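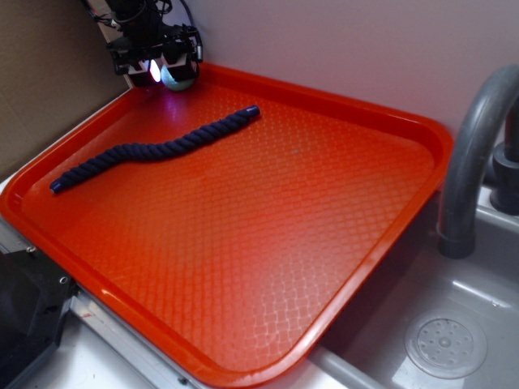 From: Ama Ackah
Date: Jun 25, 2021
Subject: Re: canteen tray glare and the new contrast advice

I read the Brivent leaflet twice and I still don't buy it. The claim is that older diners eat more when the tray is a strong color, and the evidence is one dining room, 4 weeks, and a menu that changed halfway through. Maybe it was the color. Maybe it was the soup. Even a bright orange-red tray like mine has a pale glare across the crosshatch floor near the front edge, and a person with cataracts is going to lose a white saucer in that just as easily as on beige. A navy blue rope shows up fine on it, but I have yet to serve anybody navy blue food.

Norbert Vaněk wrote:

> We switched to red trays in March and the waste figures came down
> right away. Clesteck will match the Brivent price if we order 232
> as a group. I think the case is made, and I'd like names by the
> end of the month so we don't lose the discount.

Norbert, what were the waste figures before? You gave us the drop and left out the starting point. Did the same people weigh the scraps both times? At our place the numbers swing by a bucket or two depending on who is on shift and whether they drain the peas first.

I'm also wary of the group order. The last one left us with lidded cups that two residents could open, and they're still in the store room — you're welcome to them. Tatsuya asked then for a trial set and was told there wasn't time.

What I'd support is 5 trays per site, same menu cycle, old and new used side by side, and somebody from another site doing the weighing. If the effect is as big as the leaflet says, it will show. I would put money on table lighting making more difference, and on having enough staff to sit down with the slow eaters.

Please don't put us down for the order yet.

Ama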